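The little white microwave — gallery

2022-06-01, put up by Mafalda Antunes

Quick one today. Kitchen corner at Heltholm, new microwave, two knobs and no screen. Was after something plain for ages. Nearly went for a Kestent with all the beeps, glad I didnt.

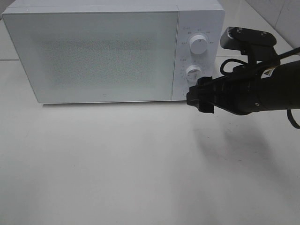
Had over 40 replies last time asking about worktop space, so: measure the depth first, then leave a gap for the door. Ours opens to the left. Would of been hopeless the other way round.

Power on top, timer underneath. Soup gets two minutes, porridge a bit more, stir half way.
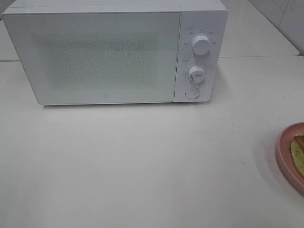
Cleaning — damp cloth, drop of washing up liquid, no scourers on the door mesh. Knobs get a wipe too, they go grubby faster than anything else. I do mine every January whether it needs it or not (joke, mostly).

The top dial, gripper on it:

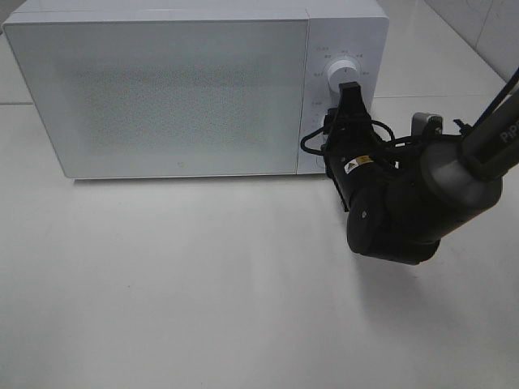

Inside

Glass plate lifts out for washing, roller ring comes out after. Put the ring back first or the plate wobbles.

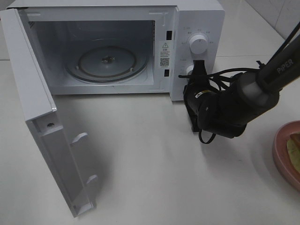 Door open, glass turntable in, warning label by the latch slots.

More kitchen bits next time, kettle probably.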